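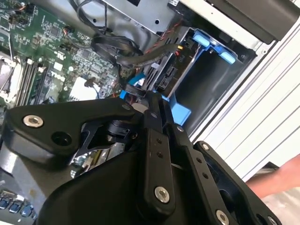

Research Article – Robotic Disassembly

Home Issues Sections For Authors Search

Reading time: 5 min

4. Failure Analysis

4.1 Jamming during drive removal

Figure 3. Wrist-camera view during work on the Huvumberg task set. The gripper links are inside an open desktop case, next to a hard drive in its blue plastic caddy. A black sleeved cable crosses the case toward the drive area.

The drive removal step accounted for most of the faults recorded at the Letitz cell. Over 1000 attempts, 86 ended in a protective stop. We reviewed the force and joint logs for each of these and sorted them by the first abnormal signal rather than by the final error code. The final code was almost always the same (wrist force limit exceeded) and told us little about where the fault began.

The largest group involved contact between a linkage of the gripper and a cable. The Zalier planner treats the case, the board and the drive caddy as rigid bodies. Cables are not modeled. In a case such as the one in Figure 3, black cables hang over the motherboard and a sleeved cable runs toward the drives, so a path that is clear in the model can pass through space that a cable occupies. The fingertips were seldom the point of contact. The bolt heads and the edges of the outer links stand out from the gripper body, and a cable that slides along a link tends to stop at one of them.

The fault then developed in a regular way. The arm began its retreat, the cable went tight, and the wrist force rose slowly over most of the stroke. The threshold was set for sudden contact with metal. A slow rise stayed under it until the cable had no slack left, and by then the load had already reached the connector at the other end. In 3 attempts the connector was pulled from the board before the stop was triggered. The boards were removed from the test pool and the attempts were counted as damage events.

4.2 Caddy release

A second group of stops began at the release tabs of the drive caddy. The grasp detector was trained mainly on metal brackets and often placed the grasp on the body of the drive. With the caddy still latched, the pull moved the whole chassis on the fixture. The Gál clamp held the case by its lower edge only, and a small rotation was enough to make the stored board pose invalid. The next motion was then planned against a case that had shifted – in several runs this led directly to a cable contact of the kind described in 4.1, and we assign those runs to the caddy group.

4.3 Operator reach-in

The cell was run in reduced-speed mode, which permits a person to work beside the arm. A forearm and hand can be seen at the right of Figure 3, close to one of the gripper links. The risk assessment for this mode covered contact with the outside of the arm. It did not cover the gap between two moving links, or the gap between a link and the sheet metal of the chassis. No injury was recorded. We nevertheless treat the omission as a fault of the procedure, and reach-in now requires the gripper drive to be disabled by a separate switch.

4.4 Changes made

The fixed force threshold was replaced by a limit on force accumulated over the retreat stroke. The arm now pauses after the first part of the retreat and compares the wrist reading with the value stored at grasp. The release tabs were added to the detector as a separate class, using 1590 labeled views. The clamp was given a second contact point on the upper edge of the case. Cables remain unmodeled, and the effect of the new limit on cases with very short cable runs has not been tested.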